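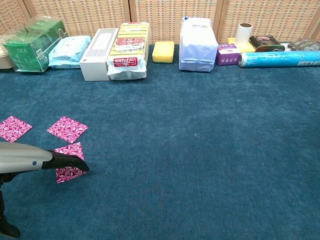
What happens if you get to the dentist and you've already used up your yearly maximum? You pay the rest of the bill yourself until the plan year starts over, though if your dentist is in network you should still get the lower network price.

I know this now. Did not know it last fall when I cracked a molar on a popcorn kernel. Root canal, crown, the works. My plan is through work, a small one, and the card has Walto on the front and a phone number in tiny print on the back. That number was my best friend for 2 weeks.

Quick version for anyone else in the same spot.

The maximum is what THEY pay, not what you pay. I had it backwards for years. I kept thinking of it like the out-of-pocket limit on my medical plan, where past a certain point you're done. Dental goes the other way. Past a certain point they're done.

Cleanings counted against mine. Some plans leave them out. Check. Two cleanings and a set of x-rays and I'd used up $148 more than I thought before the tooth even broke.

Ask for the pre-estimate. Upendo Khaemba at the front desk (Ilcombe office, the one by the post office) sent mine in before the crown and it came back on a Friday with every line priced out. Total for everything was just under $3000. Seeing it on paper was awful but better then finding out after.

Also she's the one who asked if the crown could wait till January. I hadn't thought of that at all. My plan year is the calendar year, so root canal in the fall, temporary on, crown in the new year with a fresh maximum. Dentist said the tooth would be ok that long. Yours might say different, so ask, don't just put it off.

One snag – my plan goes by the day the crown is seated. Others go by the day they do the prep. I called twice and got two answers, then Fatemeh Rezaei in our HR found it in the actual plan booklet, page 34. Get the booklet. The summary sheet is useless for this stuff.

Still waiting on one claim. They want the x-ray again, which the office has aleady sent. Will update when I hear.

Mirjam asked in the comments about waiting periods if you buy a plan on your own – I haven't done that so I don't want to guess. If you have, leave a note for her.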